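How to run a careers fair stall without losing your voice or your pens

19/08/2020
By Nelli Pelkonen

I have stood behind a trestle table at more careers fairs than I'd like to admit, mostly for Wedum, a mid-sized lender you have never heard of unless you needed a loan for a tractor. Somebody in the office always says it will be a nice day out. That somebody is never on the roster.

What follows is how I'd set one up, in the order you'll need it.

1. Work out what you're hiring for

Get the list of open roles from your managers in writing, at least a fortnight ahead. "We're always looking for good people" is what a firm says when it has no jobs, and students worked that out years ago. At the March fair we had 16 graduate spots across lending, claims and compliance. I put the number on the sign. The firm next to us, Gestedine, put up a photo of a mountain.

If you only have two roles, say two.

2. Book the right spot

Ask the organiser for the floor plan before you pay. You want to be near the coffee but not in the queue for it, or you'll spend six hours talking to people who wanted a flat white. Corner spots cost more and are worth it. Avoid anything beside a stage.

Check what comes with the booking. At some venues power is extra, and so is the table, and I once paid for the chair.

3. Set up the table

Less than you think. You need a sign, a sheet listing the roles, a sign-up form and a bit of bare table for people to lean on while they fill it in. Set the whole thing up once at work the week before. You'll find out what doesn't fit while there's still time to leave it behind.

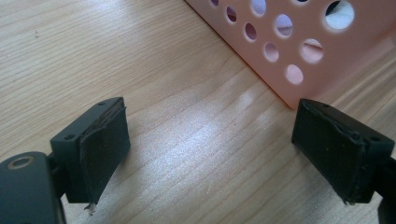
Pink basket on the table.

Put the giveaways at the back, within your reach and just out of theirs. People will happily take a tote bag without making eye contact, but they'll say hello if they have to ask for it. We got through 80 pens before lunch the year I put them at the front, and I doubt six of those people could have named us.

4. Roster your people properly

Two hours on, one hour off. Anyone who tells you they can do the full day will be talking nonsense by three o'clock, usually about superannuation.

Send at least one person who started in the last couple of years. Students want to know what the first six months are like, and the regional manager has forgotten. Send someone from the team that's hiring as well. HR can't answer questions about loan software and shouldn't be made to try.

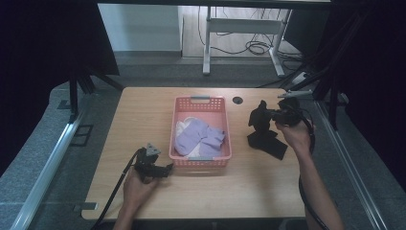 The basket again, with the cloths in it.

5. Have the conversation

Open with a question they can answer. "What are you studying?" is dull but it works. "Where do you see yourself in finance?" sends them straight to the Montoya stall, where there was a coffee machine and, for a while, a magician.

Keep it to four or five minutes. Write one line about each person the moment they walk off - you won't remember them later, however charming they were. Mine say things like "claims, good questions, free from November".

6. Follow up by Friday

We went home in March with 143 names. Of those, 82 had left an email address I could read, which tells you something about clipboards. Use a tablet if your firm will pay for one. We now use a sign-up tool called Skamell, and it refuses anything without an @ in it.

Email everyone within the week, including the ones you won't be interviewing. Use their name, give them the closing date and put the link to the application where they can find it without scrolling past a message from the chief executive.

Then book your corner for next year before Gestedine gets it.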